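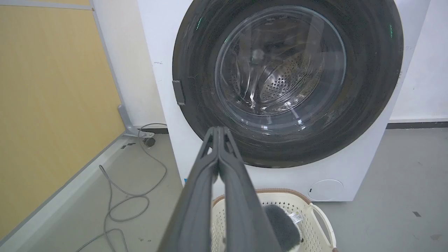
Stollari Bridal Hair has revised its appointment guidelines for the August wedding season. The main points are set out in this thread. (1/6)

Trial sessions must take place no later than five weeks before the ceremony. Clients are asked to bring the veil, comb or headpiece they intend to wear. (2/6)

Parties of 13 or more will be assigned two stylists. Fasil Yimer will oversee bookings of this size at the Botham salon. (3/6)

Hair should be washed the evening before the appointment and left free of conditioner at the roots. Extensions - clip-in or taped - should be brought to the trial for color matching. (4/6)

The Marna low chignon and the Jemal side twist remain available for shoulder-length hair. Shorter cuts will be reviewed by Jozef Jansen at the trial. (5/6)

Changes to the number of guests being styled are accepted up to 31 days before the wedding. Requests should be sent in writing to the Botham salon. (6/6)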